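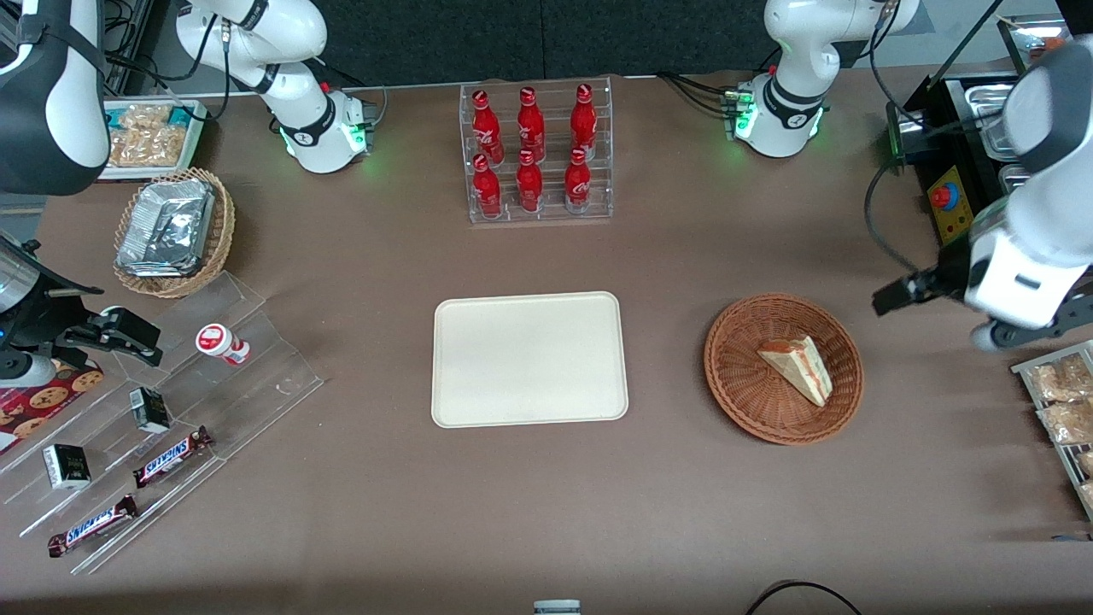 Snack table, Coke at the back, one slice of cake in the basket

Snack table layout: what goes on the tray?
Posted by Ruby-Lee Tamihana, Morstead

I've been put in charge of the self-serve snack table for our open afternoon in September, on the grounds that I once owned a cake stand. The Coke is in its rack, the little packets are in a white tub and the foil packs are in an oval basket. What I can't settle is the cream tray in the middle. It's bare and it's bugging me. Also, should cake be in wicker at all? The slice is on its side and looks like it's had a long day.

Murray Waaka
Leave the tray bare. People need somewhere to put things down while they dither, and they will dither. Half of any snack table is dithering room. Nice colour on the tray, by the way.

Celina Adamczyk
Cake goes on the tray, no question. Wicker is for things with wrappers on. Cream gets into the weave and you'll be at it with a toothbrush until Christmas (ask me about the pavlova, or don't). If you must use the basket, line it with baking paper and lay the slices flat, points to the middle.

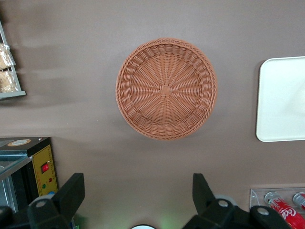 Round basket, empty, with the wrapped baked goods up in the rack

I'd put wrapped bread or pastries in the round one. They can't hurt it and it can't hurt them. Keep it well clear of the little black cabinet with the red switch if that's going to be on, as woven stuff and warm appliances are not friends.

Sutrisno Nasution
Do you have tongs? Get 2 pairs. One will go missing.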